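27 June 2023

Long day on the kitchen rules for Trenurel. The draft had grown to 8 pages and I wanted it under four before Macario Sandoval sees it again. He reads everything with a pencil and gives up at page five.

Started with the section on resetting the counter between runs. The old wording was "return items to their usual places", and that is no good to anyone who joined after March. Rigoberto Chávez thinks a usual place means within a hand's width. I think it means on the tape mark, with the tape taken up afterwards. We settled on a reference sheet for each layout, kept by the station, and the operator signs against it. If an item has been swapped or turned, the sheet gets a new number. You don't correct the old one in pen.

Then the stop rules. Anyone in the room can call a stop and the operator doesn't get to ask why until the arm is parked. That was agreed in spring but had dropped out of the draft somewhere. Put it back as rule one.

Also agreed that glass stays on the list of permitted items, but it has to be named on the sheet so that whoever takes over knows it's out. 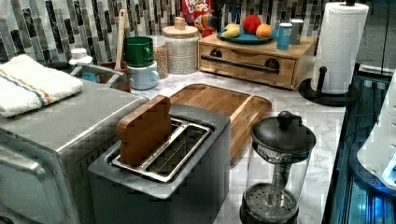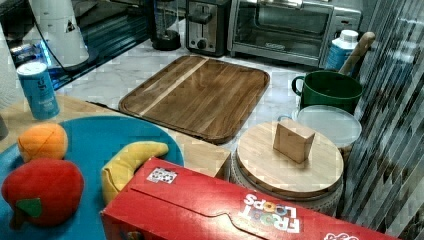
Cutting board in the middle, plush fruit on the blue plate, cereal box on its side.

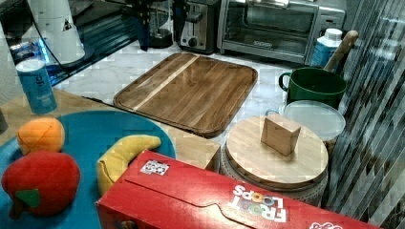
Afternoon – speed limits and the log

Less progress. Rigoberto wants one speed limit for the whole counter. I'd rather have a lower one wherever hands may be near, and let the middle of the counter run a bit faster. Skatura do it with one limit, he says, but their benches are bare and ours aren't. Left it as two limits for now with a note in the margin.

The log is a mess. We have up to 4,000 runs entered since the winter and only 1,525 carry the operator's initials. Without initials we can't say who checked the stop button that morning, so by our own rules they shouldn't be used. Macario will want to keep them. I've written that unsigned runs go in a separate folder and are not to be counted towards the 3,000 we owe Fragkou. He won't like it.

Wrote a short paragraph on props as well. Toy food is fine for practice, but the sheet must say toy, and nobody is to write "apple" and leave the next person guessing.

Still to do: wording for handovers, who keeps the spare key, and whether a visitor counts as a person in the room for the stop rule. I say yes. Draft stands at five pages. Ring Bolleo about the floor tape.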